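Brotkörbchen aus Weide riecht muffig – noch zu retten?

Frage von Krümelkatze

Hallo zusammen, ich hab aus dem Nachlass meiner Tante einen ganzen Stapel geflochtene Körbchen bekommen, in denen es bei ihr sonntags immer die Brötchen gab. Die standen wohl lange im Keller und riechen jetzt ziemlich muffig. Schimmel sehe ich keinen, nur ein paar dunkle Stellen am Boden. Wegwerfen bring ich nicht übers Herz! Kann ich die in die Spülmaschine tun, oder gehen sie dann kaputt? Meine Schwägerin schwört auf Noltanis (so ein Pulver aus dem Drogeriemarkt), aber da sollen ja Lebensmittel rein und ich trau dem Zeug nicht.

Antwort von Atix

Spülmaschine nein. Heißes Wasser und Salz, fertig. Hab ich immer so gemacht.

Antwort von Voß
3 Kommentare, als hilfreich markiert

Bitte nicht einweichen, da quillt das Geflecht und verzieht sich beim Trocknen. Ich bürste meine erst trocken aus, mit einer alten Zahnbürste, gerade unten in den Ecken sitzt unglaublich viel Zeug. Dann lauwarmes Wasser mit einem Spritzer Spülmittel, kurz drüber, kurz abbrausen und kopfüber auf ein Handtuch – aber im Schatten! Auf der Heizung ist mir mal ein Rand gebrochen. Gegen den Geruch hilft Natron: reinstreuen, über Nacht stehen lassen, ausklopfen. Bei mir waren es 50 g für einen großen Korb. Wenn die dunklen Stellen pelzig sind oder beim Bürsten stauben, würde ich sie nicht mehr für Brot nehmen, dann lieber Wäscheklammern rein.

Antwort von Sieglinde Heitmann

Ich kann mich Voß nur anschließen, hab das gerade erst hinter mir (hatte 16 Stück vom Flohmarkt, frag nicht). Essig geht auch, ein Schuss ins Wischwasser, der Geruch verfliegt schnell wieder. Und danach wirklich zwei Tage Geduld, auch wenn sie sich schon trocken anfühlen.
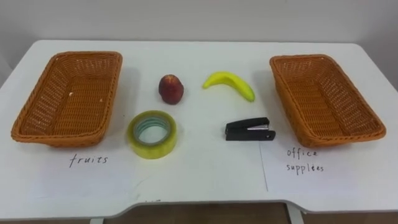

Oldenburg, im September

Zwei von den rechteckigen mit dem dicken Rand, die mag ich am liebsten. Da kommt bei mir eine Stoffserviette rein, die wasche ich bei 40 Grad mit, und der Korb selbst bleibt viel länger sauber. Lagern bitte luftig und nie in der Plastiktüte, sonst fängt der Muff von vorne an!

Kommentar von Krümelkatze: Danke euch!! Natron steht schon drin, ich berichte.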